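## Kestau: 11 languages in one source, over 60 in another. Which one do I cite?

Posted February 20, 2021 by Regula Ruchti

I am writing a short country-profile section on languages spoken in the Kestau district. The two sources I have do not agree.

- The district census table lists 11 languages under "language of the household".
- The Plililwood language directory lists over 60 entries for the same district.

The boundaries are the same in both. I checked the maps. The census is the newer of the two but only by one year. Is one of them wrong, or are they counting different things? I need one number for the opening sentence and I would like to be able to defend it.

### Answer 1 (accepted)

They are counting different things.

The census question allows one response per household. A home where the grandparents speak one language and the children another still gives one line on the form. The published table also folds small languages into "other" before release. Read the footnote under the last row: the threshold is applied at district level, so a language can show up in the national table and be missing from yours.

The directory works by entry. An entry can be a language, a dialect with its own code, or a sign language, and there is no minimum number of speakers. It also keeps entries for languages that are no longer used at home but are still used in worship or schooling. Take the Liu valley group. The census has it as one language. The directory splits it into upper, lower and eastern varieties, each with a separate page.

For an opening sentence I would write something like: "The census records 11 household languages; directories that list dialects separately give a much higher figure." Name the source and the year for both. If you have to use a single number, use the census one and say "household languages", with no shorter label.

Also check the base. In the Sterkon school survey, 1277 forms went out and 1235 came back usable, and people quote percentages from both totals without saying which. The same problem turns up with census tables when "not stated" is left in.

### Answer 2

just use the census, its official. the directory numbers are always too high

### Answer 3

Partly agree with the above, but "official" is a separate matter. A census counts what people report. Official status is set by law, and Kestau has two official languages regardless of how many are spoken there. Keep those in separate sentences - readers mix them up constantly.

The directory revises its entries every May, so give the edition as well as the year.
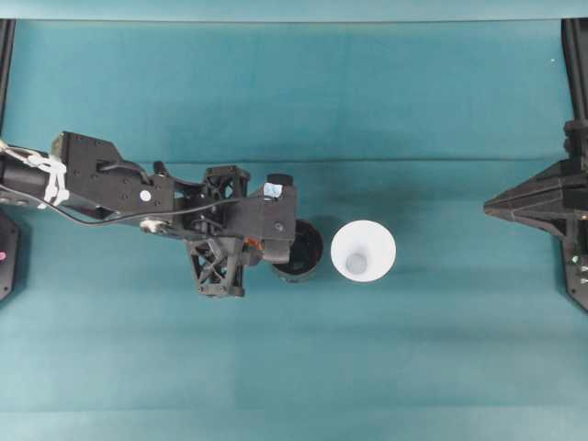
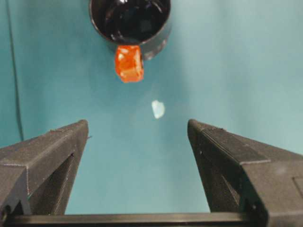
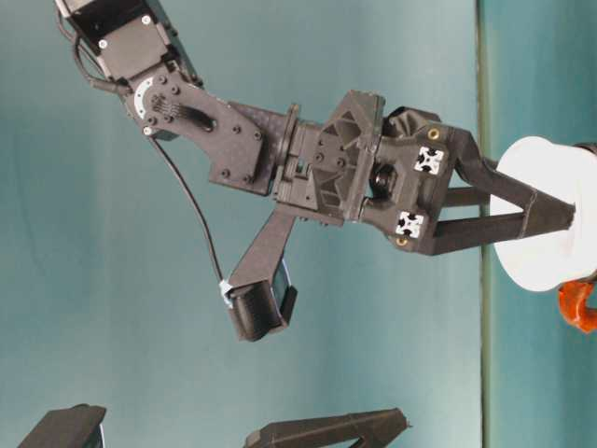
**Does a dialect count as a language if it has its own code?**

A code only shows that a cataloging body treats the variety as a separate unit. It says nothing about whether speakers of neighboring varieties understand each other, or about legal status. Follow the practice of the source you are citing, and state it in a footnote.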